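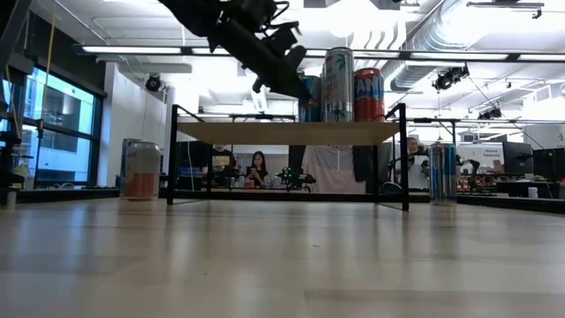
NOTICE TO INCOMING STAFF OF THE REFRESHMENT ROOM, VIVDEN HOUSE

A short story

The Office of Residential Amenities wishes to advise that the position of Refreshment Room Attendant (Casual, Level 2) has again become vacant. The following notes have been prepared by the outgoing Attendant in accordance with section 14 of the Handover Procedure, and have been reviewed by the Office for spelling only.

1. The room

The Refreshment Room is located on the second floor of Vivden House, at the end of the corridor past the linen store. It measures slightly less than it appears to on the plan. There is a long table and, on the table, a low shelf for cans. The shelf was supplied by Zupan under the original fit-out and has not been moved since, except on the occasion described in part 5.

The Attendant is to open the room at seven in the morning and close it at nine at night. Between these hours the Attendant may sit, provided the chair faces the door.

2. The arrangement of cans

Cans are to be placed on the shelf in the order in which they were delivered, with the oldest to the right. Cans that do not fit on the shelf may stand on the table on either side of it. A can standing on the table is considered to be in stock. A can standing on the floor is considered to be rubbish and must be recorded as such on the yellow form, even if it is full.

Previous Attendants have arranged the cans by colour. The Office does not object to this in writing. The present Attendant attempted it during the first winter and found that residents took longer to choose, and that several of them remained in the room afterwards to talk. The practice was discontinued for two weeks and then resumed.

3. Deliveries

Deliveries are made from the Trirkgate depot every second week. The driver will ask for a signature and will then ask whether the lift has been fixed. The correct answer to the second question is that a request has been lodged. The lift has been the subject of a request for as long as the present Attendant has held the position, and the driver understands this, but the question must still be asked and the answer must still be given before the trolley can be brought up the stairs.

A standard delivery is 142 cans. The number was arrived at by the Office following a survey of residents, and there is no carton size into which it divides evenly. The driver therefore brings the remainder loose in a shopping bag. The bag is to be returned.

4. The reserved can

The incoming Attendant will note that one can is kept at the back of the cupboard under the sink, behind the spare tea towels. It is lemon squash, of a kind that the depot stopped carrying some years ago. It does not appear in the inventory. It is not to be placed on the shelf, offered to residents, or written off.

The can belongs to the resident of Room 231. It was set aside at her request when the depot gave notice that there would be no more of that kind. She had been drinking one each evening since she moved in, always standing, always by the window, and always rinsing the can before putting it in the bin. When the last carton was nearly finished she asked the Attendant of the day whether one might be kept for her. She did not say what for. The Attendant of the day wrote her room number on a piece of masking tape, and that tape has been replaced as it has worn out, most recently by the present writer.

Every so often she will come to the room and ask if it is still there. The Attendant should go to the cupboard and look before answering, even where the Attendant has already looked that morning. She will know if the cupboard door has not been opened, as it has a particular sound.

5. The incident of Mar 23, 2023

On Mar 23, 2023, an auditor from Rinmont visited Vivden House to reconcile the stock of all common rooms. The auditor was courteous and wore indoor shoes. The shelf was lifted to one end of the table so that the stock could be laid out in rows, and the auditor went along the rows with a pencil.

The records of the Refreshment Room showed that 3350 cans had been received since the previous audit. The records also showed that 374 had been written off as dented, which the auditor regarded as high. The present Attendant explained that the stairs were the cause, and that a request had been lodged. This was noted.

The auditor then opened the cupboard under the sink.

In the interests of accuracy, the conversation that followed is set down here in full. The auditor asked what the can was. The Attendant said that it was a can of lemon squash. The auditor asked why it was not in the inventory. The Attendant said that it was not stock. The auditor asked what it was, if it was not stock. The Attendant said that it was somebody's.

The auditor turned it over and read the base, and observed that it was well past its date. Under the procedure an expired item must be emptied into the sink in the presence of the person conducting the audit. The auditor took hold of the tab and did not pull it.

At that time the resident of Room 231 was at the window. She had been there through most of the afternoon with a magazine, and neither the auditor nor the Attendant had thought to ask her to leave, as residents are entitled to be present in common rooms during business hours. She did not turn around. She said that it would be a pity about the sink, as the drain was slow.

The drain was indeed slow. The auditor ran the tap to confirm it. A separate form exists for matters of plumbing, and the auditor filled it in at the long table, taking some care over the diagram. By the time this had been done it was past four, and the auditor had a train to catch from Trirkgate station. The can was put back behind the tea towels. The auditor replaced it with the tape facing outward, as it had been found.

The final report makes no mention of it. The report does recommend that the cupboard be kept closed.

6. Subsequent matters

The drain was attended to in May. The lift was not.

The resident of Room 231 continued to visit the room each evening until the end of that winter. She tried the other drinks on the shelf and gave her opinion of each of them to the Attendant, who was not required to record it but did so on the backs of the yellow forms. These are in the second drawer. She thought well of the ginger beer. She considered the iced tea to be a mistake on the part of whoever had approved it.

She has since moved to the ground floor, where there are no stairs, and her former room has been allocated to a gentleman who does not take cold drinks. The tape has not been altered. The Office has inquired twice whether the number ought to be updated, and has been advised on both occasions that the matter is in hand.

She telephones now. The call generally comes a little after six, through the switchboard, and the Attendant should answer it in the usual manner by giving the name of the room. She will ask if it is still there. The receiver should be laid on the bench, not on the hook, and the cupboard should be opened fully so that the door can be heard.

7. Keys and sundries

There are two keys. The larger opens the room and the smaller opens nothing that has been identified, but both must be signed for.

The chair has one short leg. A folded delivery docket has been placed beneath it and should be renewed when it becomes thin - the pink copies are the thickest.

Masking tape is kept in the first drawer, with a marker pen. There is enough for several years at the present rate of use.

The incoming Attendant is asked to sign below, to date the signature, and to confirm that the cupboard under the sink has been inspected and its contents found to be in order.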